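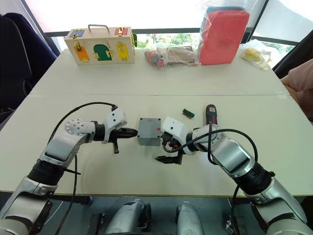

4. Setting up and scoring the junction box task

Last revised April 2026

I wrote this section for people who want to repeat our two-arm results on their own bench, and I've tried to put in all the small stuff that got left out of the paper. If you've finished section 3 your arms are bolted down, they home cleanly, and the Drernik controller shows both of them as ready. If any of that isn't so, go back and fix it first, please. I have tried skipping ahead and it cost me an afternoon.

A quick word on what we're after. The question in this study is how well a policy trained on a cleared table holds up when the table isn't cleared. We call the method Treltport, and the idea is pretty simple: during training we add a second signal that tells the network which object both grippers are working on, and we punish it for paying attention to anything else. The junction box is the target. Everything else on the table is there to tempt it.

What you need on the bench

A small plastic junction box with its lid on. Ours is gray. Yours can be another color, but then don't compare your numbers with ours.
Distractors for the near section, close to the box. We use a cordless drill standing upright and a little terminal-strip sort of component.
Distractors for the far section. Ours are a wooden lock box with colored doors and a few bagged or wrapped bits and pieces, all pushed toward the back.
Masking tape and a marker.
The Bensaid logging package, version 2 or later.

4.1 Placing the target

1. Send both arms to the ready pose. The grippers should end up facing each other across the middle of the table with a clear gap between them.

2. Put the junction box in that gap, standing on the near table section. Don't fuss about getting it dead center. We shift it a little between trials on purpose, and a box that sits a bit closer to one gripper is fine.

3. Put a bit of tape on the table at the spot you chose and write the trial number on it. Peel it up before you start recording! The policy will happily learn to look for tape (mine did, and I was very proud of those results for a whole day).

4. Open the live view and check that you can see the whole box and both sets of fingers. If a forearm hides the box, move the box and leave the arm where it is.

Note: If your table is made of two sections pushed together, like ours, keep the target off the seam. The edge gives the fingers something to catch on, and then you're measuring your furniture.

4.2 Placing the distractors

5. Start with the far section. Set your big, colorful things near the back edge, well past anything the arms can get to. They're only there to be looked at.

6. Now the near section. Stand the drill behind one of the arms, up and over to the side of the box, so that it's partly covered in the camera view. Half-hidden objects gave the old policy far more trouble than ones in plain sight, and that's the effect we want to test.

7. Lay the small component down beside the drill, on the side nearer the box.

8. Jog each arm slowly through its full approach and watch the elbow and the cable loop. The cable matters as much as the elbow does – it swings wider than you'd think, and it's just the right height to tip a standing drill.

Caution: Take the battery out of any power tool you use as a distractor. A gripper closing on a trigger is not a result you want to write up.

Caution: Keep hands and sleeves off the near section whenever the arms are powered. Sitting beside the table is okay. Leaning on it is not. Whoever is running the trial keeps the stop button within reach the whole time, and that person doesn't also take notes.

9. If you have daylight coming in, decide now whether you're leaving it or blocking it, and stick with that for the full set. We left ours alone. It makes the scores jump around more, but I'd sooner have an honest spread than a pretty one, and a window behind the table is a fair test for anyone's vision system.

4.3 Running a trial

10. In Bensaid, start a new session and pick the two-arm template. Type in the trial number from your tape.

11. Press Record, wait for the counter to start moving, and then press Run. Do it in that order. If you press Run first you lose the opening motion, and the opening motion is where most of the interesting mistakes are.

12. Let the policy work for 42 seconds. Don't help. I know it's tempting when one finger is a hair away from the lid, but a nudge spoils the trial and you'll have to throw it out.

13. When the time is up the arms go back to the ready pose by themselves. Wait until both status lights have settled before you reach in.

14. Score the trial right then, while it's fresh. We give one of these four marks:

Clean – one gripper steadies the box, the other lifts the lid, and nothing else gets touched.
Slow – same as clean, but with one or more failed grasps along the way.
Drawn off – either gripper moves toward a distractor and stays with it.
Stopped – you or the controller ended it early.

15. Put the box back, shift it a little, and go again. Every seven trials, swap the near distractors to the other side. We forgot to do this in the first batch and ended up with a policy that was great on one side and hopeless on the other, which we couldn't tell apart from a worn finger pad.

Note: A trial can only have one mark. If it was slow and also drawn off, write down drawn off. Danuta Olszewski and I argued about this one for ages. She wanted two columns, and she may well be right, but all the tables in the paper use one, so please stay with one if you want your results to line up with ours.

4.4 What we got, and what to make of it

We ran 311 trials for the main comparison, split between the plain policy and the Treltport one. With a cleared table you can hardly tell the two apart. Add only the far distractors and you still can't, which surprised me, as I'd been sure that all those bright doors would pull the plain policy off course. The gap shows up when things go on the near section, and it's widest when the drill is partly hidden behind an arm. My guess is that the plain policy mixes up the dark parts of the tool with its own black fingers. That's only a guess, and I haven't found a good way to check it yet.

Two things to keep in mind if you're comparing. Our policies were trained on this bench, so the table, the seam and the window are all old friends to them. And the lids we used fit fairly loosely. The Ekstead bench repeated the test in June with tighter lids and got many more slow marks for both policies, though the order between them stayed the same.

4.5 If something looks off

Both grippers go for the same side of the box. Your left and right streams are probably swapped. Check the labels in the Drernik panel and then check the actual plugs, since the panel believes whatever you told it.

The box slides when the first finger touches it. Wipe the table and the pads. If it still slides, lower the closing speed one step and make a note of it in the session file.

The arms stop partway with a reach warning. The box is too far back. Bring it toward you and run the trial again under a new number.

One arm drifts in the ready pose. Home it again as in section 3. If it drifts a second time, check that the cable loop isn't snagged or pulling tight at the wrist, and let it hang in a loose curve before you re-tape it.

Session files are saved under the trial number you typed in, so if you've used a number twice, the second file gets a letter on the end. Sort those out before you move on to section 5, where the scoring script will trip over them.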